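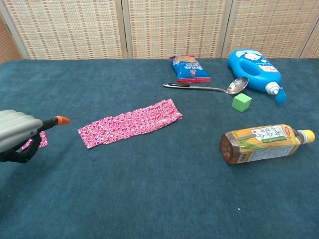 Tronham fabric recycling scheme to start weekly collections in Tisville

Search this site Enter keywords Go

Home News Sport What's On Business Notices Contact

Posted in: Local News, Environment, Waste and Recycling

August 23, 2025

Households in Tisville will be able to leave old clothes, bedding and fabric offcuts at the kerb from next month, under an extension of the textile collection that has been running in Tronham since April.

The service will cover 1190 homes in Tisville, beginning with the streets north of the river and the two estates off Mill Road. Each home will receive a roll of 24 purple sacks by post, along with a leaflet setting out what can and cannot go in them. Filled sacks should be put out by 7am on the same day as the paper and card bin.

The district council said the sacks would be taken to the sorting hall on the Tronham industrial estate, where wearable clothes are separated from worn or damaged cloth. Clothes in good condition are passed to charity shops in the district. The rest is graded by fibre and sold on for wiping cloths, felt and padding.

Until now, residents in Tisville have had to use the textile bank in the car park behind the library. The bank has been full on many weekends over the summer, and bags left on the ground beside it have been spoiled by rain. The council confirmed that the bank will stay in place for the time being but will be emptied less often once the kerbside service is running.

Small pieces accepted

One change from the first stage of the scheme is that small pieces of fabric will be taken. In Tronham, the original leaflet asked people to send only whole garments and household linen, and anything smaller than a pillowcase was meant to go in the general rubbish.

That rule was dropped in June after complaints from people who sew at home. Strips of printed cotton, trimmings, old curtain hems and unused dressmaking remnants can now be put in the sacks, provided they are clean and dry. Pieces smaller than a hand should be tied up in a larger scrap or put in a paper bag first, as they can otherwise fall through the gaps in the sorting belt.

Patterned and plain fabrics do not need to be kept apart. Zips, buttons and elastic can be left on.

The following will not be accepted: carpet and underlay, duvets and pillows with filling, wet or mouldy items, cloth with paint or oil on it, and single shoes. Pairs of shoes can be included if they are tied together by the laces. Sacks containing carpet have been the most common problem in Tronham, where crews have left them behind with a sticker explaining why.

Cost of the service

The extension will be paid for from the existing waste budget, with part of the cost met by income from the sale of sorted material. There will be no separate charge to households. Replacement sacks can be collected from the library and the council offices, or requested by phone.

The contract for the collections has gone to Stankevičius, the haulage firm that already runs the Tronham round. The company will add 2 vehicles to the service, both of them smaller than its current lorries so that they can get down the lanes behind Church Street and the old station. It is advertising for drivers and loaders, and interviews will be held at its depot in the coming weeks.

A report to the environment panel last month said that 60 tonnes of textiles had been collected in Tronham in the first four months. Officers had expected the amount to fall after an early rush of people clearing out cupboards, but it has stayed fairly level. The report also noted that demand for lower-grade cloth is weak at present and that prices could drop further over the winter. If that happens, the council may have to store some bales until the market improves.

Questions from residents

At a drop-in session in the parish hall, several people asked what would happen in shared buildings where there is no room for sacks in the hallway. The council said flats with a shared bin store would be given a wheeled container with a purple lid, and that managing agents would be contacted before the first collection. Residents in flats above shops on the High Street will be asked to use the library bank until a suitable spot has been agreed.

Others raised the effect on local charity shops, which rely on donated stock. The council said it would still encourage people to take good clothes directly to a shop if they could, and that the leaflet would list opening hours and donation times. Two of the shops in Tisville have stopped taking donations on certain afternoons for lack of storage space, and callers are advised to check first.

There was also a question about school uniform. The swap rail at the primary school will carry on as before, and parents are asked to offer blazers, jumpers and PE kit there before using the sacks.

The library will run a mending table on the first Saturday morning of each month from October. People can bring clothes that need a button, a patch or a new hem and be shown how to do the work. Thread, needles and patching fabric will be supplied, though anyone with odd lengths of cotton at home is welcome to bring them along. Places do not need to be booked.

Collection days

Collection days for each street will be printed in the autumn edition of the Index, the free newsletter delivered to homes across the district, and on the back of the leaflet that comes with the sacks. Anyone who has not received sacks by the end of the second week of September should contact the waste team.

No collections will be made on bank holidays. Sacks due on those days will be picked up with the following week's round. If a sack is missed on a normal day, it should be taken back in and reported by noon the next day.

The council will look at the figures in the spring before deciding whether to offer the service to the outlying villages.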